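4.3 Before you start a hand-held session

Good practice begins well before anyone squeezes the trigger, so please give yourself a few unhurried minutes for this part, even if you have done it many times before. The steps apply to all Sornum hand-held grippers, including those fitted with Jenby mounts.

1. Choose a table and agree on which part of it is the work area. Personal belongings can go in a bag or on another surface.
2. Wipe the housing with a soft, dry cloth and look over the rubber mount for splits or grit.
3. Keep 700 mm clear on the side where the operator will stand. It feels generous, but you'll be glad of it once you start turning.
4. Let everyone nearby know that recording is about to begin, and wait for a reply from each of them.
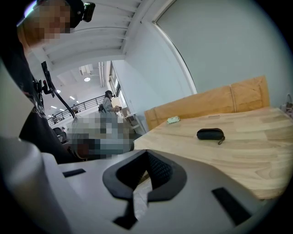 Figure 3. Gripper held near a light wooden table, with other people in the same space.

Note: In shared spaces, faces must be blurred before any footage leaves the site. Do this for colleagues as well as visitors — a familiar face deserves the same care as a stranger's.

CAUTION: Never point the gripper at a person's face or reach across someone to get to an object. If a person steps inside the clear space, lower the tool and pause until they have moved along.

5. Write the session in your logbook, and have the gripper checked after every 2000 cycles.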